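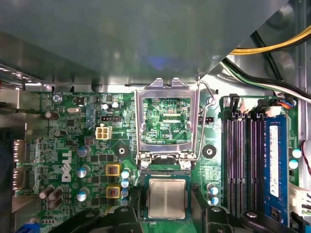 Processor at the open socket of a Dell desktop motherboard, between the gripper fingers.

Category: Company News / Safety Notices

Virnance Issues Fault Notice for Processor Handling Cell

ISTON, 5 August 2026. Virnance has suspended unattended processor handling at its Iston site after a grip-force fault in July. The controller reported 100 percent closure while the fingers were still moving. One processor was released early and 305 motherboards were held for socket inspection. There were no injuries.

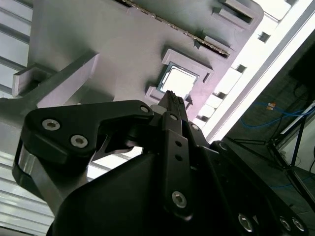
Virnance | Automation Safety Group

The fault was traced to a position offset retained after a controller restart. "The restart routine did not force a new zero," said Eulalia Sosa, head of the group. Revised firmware must complete 3000 cycles before unattended work resumes. Until then an operator confirms each release.

Contact: Josefina Tapia, Virnance

Related items
Echeverría line returns to service
Flalham cell: revised restart procedure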